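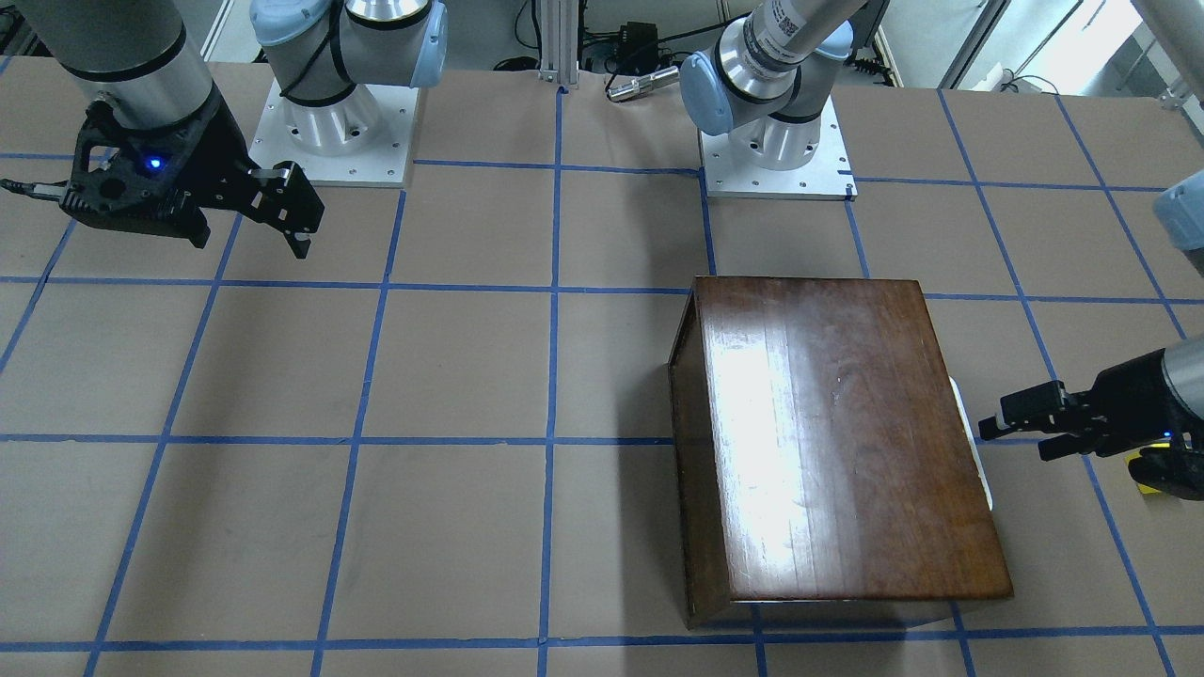
A oficina partilhada Plirnia concluiu em março a primeira fase da montagem de uma bancada robotizada de dois braços, construída pelos seus membros com peças adquiridas em segunda mão e com material disponível nas instalações. O projeto, designado Mallska, tem por objetivo dotar a oficina de um posto permanente para o estudo do manuseamento automático de objetos domésticos, em particular caixas, estojos e gavetas. Os dois braços assentam em placas metálicas quadradas, aparafusadas, e trabalham sobre um tampo forrado a papel pardo, no qual foi traçada uma quadrícula com fita azul de pintor. A caixa de madeira envernizada, de tampa castanho-avermelhada, é o objeto de referência adotado para esta fase dos trabalhos.

A direção da Plirnia informou que a bancada se encontra instalada na sala do rés do chão, anteriormente destinada à encadernação, e que o acesso é reservado aos membros que tenham frequentado a sessão de segurança. As sessões realizam-se ao final da tarde, a partir das 18h30, mediante inscrição prévia na secretaria.

Origem do projeto

A proposta foi apresentada na assembleia de dezembro por um grupo de membros da secção de eletrónica, que vinha utilizando um braço único, de pequena dimensão, em demonstrações abertas ao público. O grupo considerou que as tarefas de maior interesse para os utilizadores, como abrir um recipiente ou segurar uma peça enquanto outra é retirada, exigiam dois manipuladores colocados lado a lado. A assembleia aprovou a construção por maioria e fixou duas condições: que a bancada pudesse ser desmontada sem danos para o pavimento e que toda a documentação ficasse disponível na biblioteca da oficina.

A estrutura foi executada em perfil de alumínio, cortado e furado na própria oficina. A firma Ristić, que cede regularmente sobras de perfil e parafusaria aos ateliês da zona, forneceu a maior parte do material estrutural. Os restantes componentes foram pagos com a quota extraordinária de 30 euros, de adesão facultativa, a que responderam 55 membros.

A montagem prolongou-se por mais tempo do que o previsto. O primeiro conjunto de furos de fixação foi aberto com um desvio que impedia o alinhamento das duas bases, tendo sido necessário repetir o trabalho. A passagem dos cabos pela parte de trás da mesa foi igualmente revista por duas vezes, e a solução atual é considerada provisória. Está prevista a instalação de uma calha fechada quando houver verba para o efeito.

A quadrícula em fita

A escolha do papel e da fita para marcar a superfície de trabalho resultou de um ensaio comparativo. O grupo experimentou primeiro uma grelha desenhada a marcador diretamente sobre o tampo, que se revelou difícil de corrigir, e depois uma folha impressa, que se rasgava com facilidade junto às bases. O papel pardo é substituído sempre que o desgaste o justifica e a fita é colocada à mão, com o auxílio de uma régua metálica.

As linhas servem de orientação aos operadores na colocação dos objetos e permitem repetir um ensaio a partir de uma posição próxima da anterior. O regulamento da bancada determina que a posição inicial da caixa seja registada no caderno de ensaios antes do arranque, com indicação das células que ocupa. O grupo esclarece que a quadrícula não substitui a calibração dos braços, efetuada no início de cada sessão.

O ensaio da tampa

O exercício escolhido para a primeira fase consiste em atuar sobre a tampa de uma caixa de madeira com a pinça do braço esquerdo, a partir do lado direito do objeto. A tarefa foi selecionada por reunir dificuldades frequentes no trabalho com mobiliário e estojos: a superfície envernizada oferece pouca aderência, o espaço disponível para os dedos da pinça é reduzido e um esforço excessivo pode deslocar a caixa inteira sobre o papel.

Segundo o relatório interno, foram registadas 100 tentativas durante o mês de fevereiro, das quais 75 cumpriram o critério definido pelo grupo, que exige a abertura da tampa sem queda e sem intervenção manual. As tentativas restantes foram interrompidas pelo operador ou terminaram com a caixa fora da posição admitida. O relatório recomenda que os valores sejam lidos com prudência, dado que todas as tentativas foram realizadas com a mesma caixa e pela mesma equipa.

Os reflexos da iluminação do teto sobre o verniz constituem outro dos pontos assinalados. O brilho dificulta a observação do veio da madeira e da aresta da tampa, tanto para os operadores como para o programa de localização. O grupo pondera a colocação de um difusor sobre a mesa, mas decidiu manter as condições atuais até ao final da série, de modo a não alterar os ensaios a meio.

O momento do contacto entre a pinça e a tampa é o que tem merecido maior atenção. A aproximação faz-se na horizontal, com os dedos apontados para a esquerda e encostados à aresta direita, a meio do lado. Nesse ponto, basta um pequeno afastamento da tampa para que fique à vista uma faixa clara entre esta e a parede da caixa. O braço direito pode permanecer afastado, com a pinça sobre a zona livre do papel.

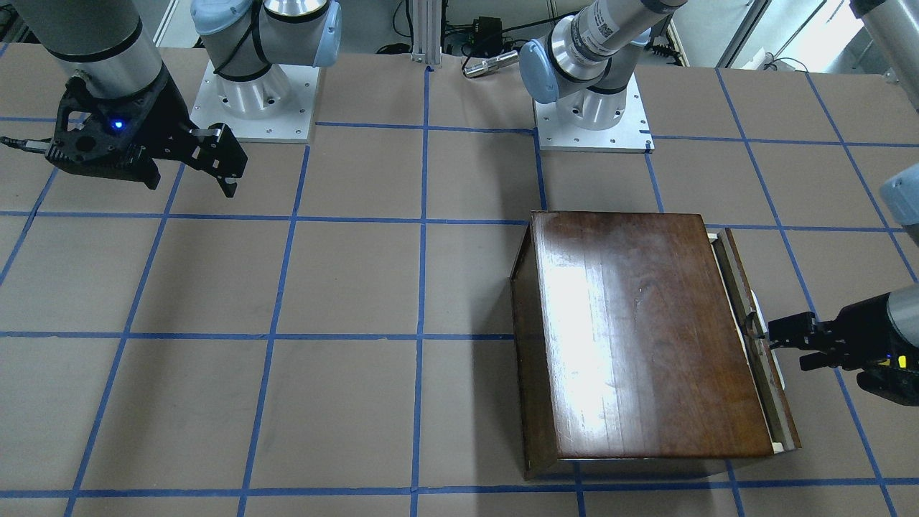 Programa de controlo

O programa que comanda os dois braços foi desenvolvido pelos membros e recebeu o nome Cladska. Encontra-se instalado num computador da oficina e compreende três módulos, relativos ao movimento, ao registo dos ensaios e à paragem de emergência. O código pode ser consultado por qualquer membro, mas as alterações ao módulo de paragem carecem da aprovação de dois responsáveis de secção.

A velocidade dos braços está limitada por configuração durante todas as sessões abertas. O limite só pode ser levantado com a sala fechada e na presença de um responsável, situação que até à data não foi requerida. Os operadores devem manter-se fora da área de alcance sempre que os motores estejam ligados, e as mangas largas, os fios e as pulseiras são interditos na sala.

Entre os trabalhos em curso no Cladska conta-se a leitura do esforço exercido pela pinça, ainda pouco fiável em contactos ligeiros. O grupo admite recorrer a pontas de material mais macio, que reduziriam o risco de marcar a madeira - uma preocupação expressa por vários membros da secção de carpintaria, que pretendem utilizar a bancada com peças próprias.

Segunda fase

A segunda fase do projeto Mallska decorrerá a partir de abril e prevê a utilização simultânea dos dois braços, cabendo a um deles segurar a caixa enquanto o outro atua sobre a tampa. Serão igualmente introduzidas caixas de dimensões diferentes, com e sem verniz, construídas pela secção de carpintaria. Os modelos deverão ter arestas direitas e dispensar fechos metálicos, que ficarão para uma etapa posterior.

A Plirnia aceita, até ao fim de março, propostas de objetos e de tarefas para esta fase. As propostas devem ser entregues na secretaria, por escrito, com as medidas do objeto e a indicação de eventuais partes frágeis. Os objetos cedidos ficam cobertos pelo regime habitual de empréstimo à oficina e serão devolvidos no termo da série de ensaios.

Acesso e inscrições

A sessão de segurança é gratuita para os membros com quota regularizada e tem a duração de uma hora e meia. Os menores podem assistir aos ensaios quando acompanhados por um adulto inscrito, mas não operar o equipamento. Os visitantes externos devem solicitar autorização com antecedência, ficando a entrada na sala condicionada à lotação.

O caderno de ensaios, os desenhos da estrutura e a lista de material encontram-se disponíveis para consulta na biblioteca da oficina durante o horário de abertura. A reprodução dos desenhos é permitida para uso não comercial, com menção da origem. Os pedidos de esclarecimento sobre a montagem devem ser dirigidos à secção de eletrónica, através do formulário existente na receção.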